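4.2 Block clearing task (two-arm bench)

Use this task before trying any household routine. A Drarkon bench that cannot clear toy blocks is not ready for crockery or laundry.

1. Push the two table boards together and check that the seam is closed.
2. Place the green, orange and red blocks on the near board.
3. Leave the pot lid, cloths and play food at the back. They test recognition only at this stage.
4. Select program 401 and set arm speed to 50.
5. Start with the left arm. Keep the right gripper open until its turn.

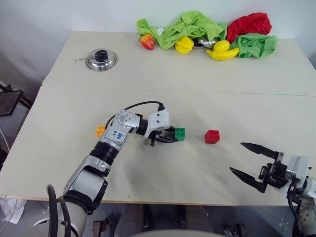
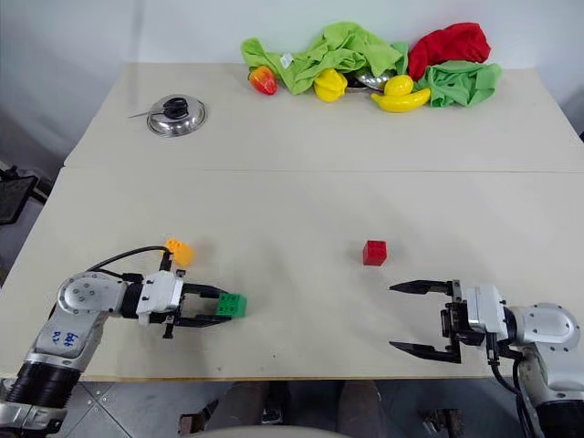

Fig. 2 – Left gripper at the green block, right gripper open.

6. Log each pick as clean, slipped or missed.

Note: Rigid blocks are handled well enough for daily use. Folding cloth is not – treat any result as a trial and do not quote it to customers. Lifting the lid by its knob still needs a person standing by.

Caution: Check the cable loop over the left wrist before every run. Keep hands off the boards while the arms are powered.

Send logs to Dimas Gunawan at Flilus by Friday. Service is due after 2000 picks.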